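Elections and Civic Life > How It Works

How to Follow a Vote for a New Council Leader

When a leader steps down between elections, the choice usually passes to the elected members, and most residents only hear about it once it is over. You can follow the whole thing from home if you know which papers to look for. I use the Kalora district council as the running case, as I sat through its last change of leader in June.

Step 1. Find the rules of procedure

Look on the council website under "Constitution" or "Standing Orders." You want the section on electing officers. Read it for the majority required, whether the ballot is secret, and what happens in a tie. In Kalora the winner needs more than half of the members present, and abstentions count as present. That one line decided the first round.
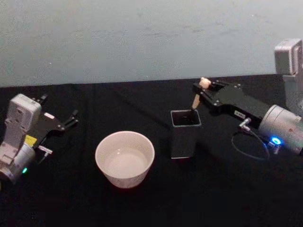

Step 2. List the groups and their seats

Write down each party or group and how many seats it holds. Use the council's own list of members and not the election night results, as people switch groups or resign. Kalora has 30 members. The largest group, Diruvik, was well short of a majority and had to find partners before it could put up a name with any hope of winning.

Step 3. Sort the names into declared and mentioned

Local papers like to print a list of possible candidates. Split it in two. Declared means the person has said so in public or has been nominated in writing. Mentioned means someone else has said it. Felicja Kubiak was mentioned for weeks before she declared. Two others who were mentioned just as often never stood.
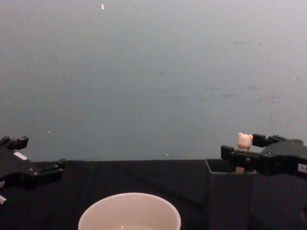
Step 4. Make a tally sheet

A single sheet of paper is enough. Put the members down the left side and one column for each round across the top. Leave a wide margin for notes. I fill mine in at home with the meeting stream running, on a table with a black cloth over it like the one in the photo, and white paper is easy to keep track of against that. Use pencil for what you expect and ink for what a member has said on the record. If the ballot is secret, you can only record group totals, so draw a smaller sheet.

Step 5. Read the nomination papers

These are normally published with the agenda. Check who signed as proposer and seconder. A signature from outside the candidate's own group is the best public sign that a deal has been made. Yesenia Cáceres had 4 signatures on her paper, and one came from the Drurka group. It was the first anyone outside had seen of that arrangement.
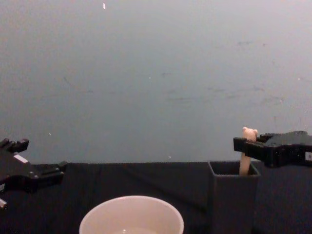
Page last changed: June

Step 6. Watch the rounds

Most councils drop the lowest candidate after each round. Kalora allows 3 rounds, then adjourns. Note the time of each result and any break that members ask for. A long break between rounds usually means talks are going on - check your Step 2 list to see which groups could still move.

Step 7. Get the minutes

The draft minutes give the official figures, and these sometimes differ from what was read out in the room. If you spot an error, write to the clerk before the minutes are approved at the next meeting.

Comments (3)

Awad: In our town the mayor is elected directly, so steps 5 and 6 don't apply. The last one got in by 1,505 votes. Step 3 still holds though.

mapleside_reader: Is a spoiled ballot counted as "present" in Kalora? Ours treats it as absent and there was a big argument over it.

T. in Ward 2: Pencil and ink is a good tip. I had been using two sheets and kept mixing them up.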